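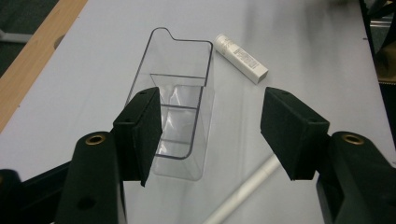
Clear plastic leaflet holders are specified too casually. Most offices order whatever the supplier lists first, then find that the pocket bows once it is half full. At the Hollham front desk we went through 11 of them in 2 years.

My view is that the tall, narrow format should be the default. It takes a folded sheet upright, and the shorter front pocket leaves the heading readable. Wide holders let thin paper slump.

Transparency is a mixed benefit. It hides nothing, including dust and a badly squared stack, and on a white tabletop little but the gray edges stands out. I would still choose it over tinted stock. Wipe it with a damp cloth and keep solvent cleaners away from the folds.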